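Right, so the Omholm council has finally put its home kitchen rules out for comment, and if you sell so much as a jar of chutney from your front step you'll want to read them before the end of December. I've been through the whole thing with a pot of tea. Then I went through it again in a worse mood.

The bit everyone's talking about is the fee. At the moment you register as a food business, someone comes round to look at your fridge and your hand washing, and you get on with it. Under the new scheme you'd still do all that, and on top you'd pay £246 a year for a "small producer licence", whether you sell at the Saturday market every week or twice a year at the school fair. My jam makes less than that. My jam makes a LOT less than that, if I count the sugar.

I'm not against inspections, by the way. I had mine two years ago and it was perfectly pleasant. I learned that my fridge thermometer was reading low and I've been nicer to my probe ever since. If the council wanted to come every spring I'd put the kettle on. It's paying the same as a shop with a shopfront that gets me.

I put a short version of this up last month and had more replies than I've ever had about anything, including the marmalade row.

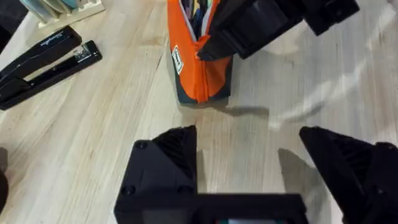
One reader wrote that I was being unfair, that the money has to come from somewhere, and that if somebody is poisoned by a dodgy coronation chicken it won't be the jam makers who have to sort it out. Fair enough, and I've been chewing on that. Coronation chicken is a different animal, though (sorry). A pot of damson jam is mostly sugar and acid and it will outlive us all. The draft lumps them together on page 7, along with fudge, eggs, pickled onions and hot meals, and I really can't see why. Stinow, just up the valley, has had two bands for years: one for things that sit happily on a shelf and one for things that need to be kept cold. The shelf band costs nothing past the registration. I've sold there and the sky has stayed up.

Then there's the labelling. Allergens, yes, always, in bold, no argument from me. But the draft also wants a batch number in a set format, the licence number, and a nutrition panel on anything over a certain weight. A nutrition panel! For jam! I'd need to send a sample off, and then another every time I changed the fruit, and I change the fruit whenever the neighbours' trees tell me to. If you've ever tried to fit all that on a label for a small hexagonal jar you'll know there's no room left for the word "plum".

I did try it, for the sake of being fair. I used Tistik, which is the label program half the market uses, and got it all on at a type size my own mother couldn't read with both pairs of glasses. Then I printed a sheet and it smudged.

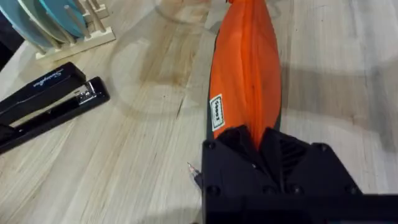

Plates in the rack, stapler and glass bowl on the table.

What worries me more than my own little stall is the bread. Vasiliauskas started out as a rye loaf and a folding table, and now it's a proper bakery with a queue and a Saturday job for every teenager in the street. Would it have got going with a bill like that to pay before the first loaf was sold? Maybe. Bakers are stubborn. But there'll be somebody out there now with a good sourdough and no spare cash, and I'd like to be able to eat it.

The petition asking for a lower band had 1720 signatures when I looked this morning, and for a place the size of Omholm I think that's pretty remarkable. Do sign if you haven't, but please send a proper comment as well – the form is on the council's website under Business and then, for some reason, under Waste. You don't have to write an essay.
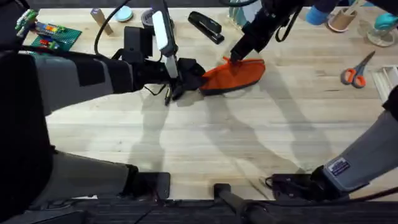
I said three things in mine. Split shelf-stable food from chilled food, the way Stinow does. Let people who only sell a handful of times a year pay by the day. And drop the nutrition panel for home producers, or at least let us put it on a card at the stall. I also asked what the fee is meant to cover, as the draft never says, and I'd be much less grumpy if I knew it was paying for another inspector.

If you're writing yours, put in what you make and where you sell it. They'll get plenty of angry ones and I suspect the ones about actual pickles will be read more carefully.

There's a drop-in at the library too, from half past six, and I'll be going straight from work so forgive the state of me. I'll bring the draft with my scribbles on it if anyone wants to look. I won't be bringing jam, as I've sold out until the marmalade oranges come in.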